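Mernis Support / Tickets / Data collection
Share 5
Comments 3

Episodes dropped on upload, Nurkport site

Status: open
Opened: 12 August 2019
Project: Flosance pick-and-place set

Problem
The blue arm at Nurkport records normally, but the uploader rejects part of each batch. Out of the last 400 episodes, 102 came back with "timestamp gap." The operator sees nothing wrong during the run. Joint readings look fine on playback. The gap is always in the fingertip channel.

Setup
Three-finger gripper, dark round table, one striped card as the target. Recorder is the Pacheco build from May. No changes to the uploader.

What we tried

1. Restarted the recorder between batches. No change.

2. Lowered the camera rate to 20 frames per second. Fewer rejects in the first batch, same as before in the second. Put it back.

3. Swapped the network cable and the switch port. No change.

4. Ran 5 episodes with the arm parked. All accepted.

5. Ran 5 episodes with fast moves only. Three rejected, each with the gap near the start of the reach. Checked the wiring at the gripper. The small black board sits below the left fingertip and the cable goes down the front of the arm. One end curls off to the left and hangs over the table. 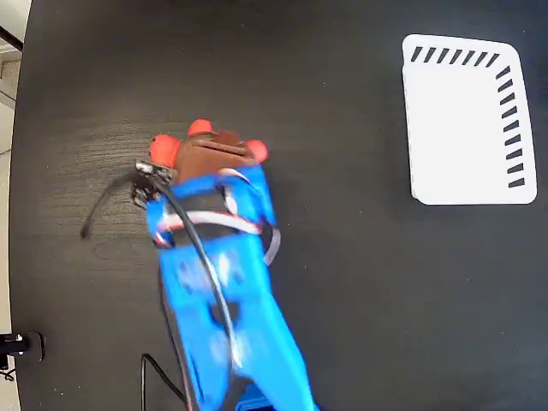
6. Tied the cable down at the wrist and repeated the fast moves. One rejected out of 5. Better, but too few runs to say.

Next
Replace the cable between the board and the base, then record a full batch of 20 at normal speed. Keep the rejected episodes in their own folder and leave them out of training. Please don't fill the gaps by hand.

2 people are following this ticket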